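Search this site Go
Last updated 6th November
By Raffaele Villa

Getting a desk ready for a humanoid, and getting the people ready too

Quick write-up of how we do it at Wodberg. Returns office, second floor. The robot clears and sorts desk items so the clerks don't have to do the first pass. I've been asked for this by two other sites so I'm typing it out between calls, sorry for the mess.

Before anything

Tell the team. Not by email. We sent an email in July and half of them thought their jobs were going. Stand in the room, say which tasks move and which stay. For us the first sort moved. Phone calls, damage claims, anything with an angry customer — stays with people.

Write down who can stop the robot. Names, on paper, on the door. Ours says "anyone", took three meetings to get there.

Clearing the desk

1. Everything off. Mugs, chargers, the little cactus. Wipe it down.
2. Set the height and leave it. Sit-stand desks are great until someone bumps the button and the arm is working to the old hieght. We lock the control now.
3. Drawers shut, all the way.
4. Chairs out of the room or against the far wall.
5. Cables. Walk the cable path yourself before you start, in the shoes you normally wear. If it crosses where people come in, use the other door or wait.

Support line

Keep the overhead support on whenever it's standing. Yes, even for a five minute job. Check both attachment points, then get someone else to check them. Slack should let it reach the desk and no more.

First run

Arms only, desk bare, nothing to pick up. Slow speed. Somebody at the stop button, somebody else watching, and the watcher doesn't hold a coffee or a phone. You want to see the hand come over the desktop and stay clear of the edge. If it touches on the way in, stop, lower the desk a notch, go again.
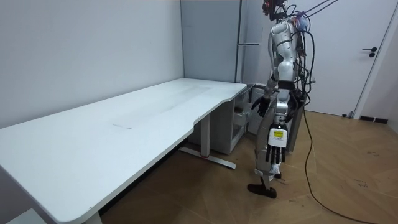
Yalçınkaya wrote back after reading the draft that the desk part was fine but I'd skipped what the job is like afterwards: the sorting used to be the quiet hour, and now every item that reaches a clerk is a hard one, so by three in the afternoon people are worn out. Fair. Should have gone in first.

So, two things we changed. Clerks swap off the difficult queue every 54 minutes (odd number, it's what fit the shift). And the daily target came down from 200 items to 100 each, as the easy ones aren't in the pile any more. Push for this before the robot arrives — much harder later.

After the run

Power down, wait for the arms to settle, then go near it. Note anything strange in the Daklow log, even small stuff. Desk goes back to whoever sits there, at their height, with their things on it. Put the cactus back too.

Still to write up: training hours, and who covers when the watcher is out sick.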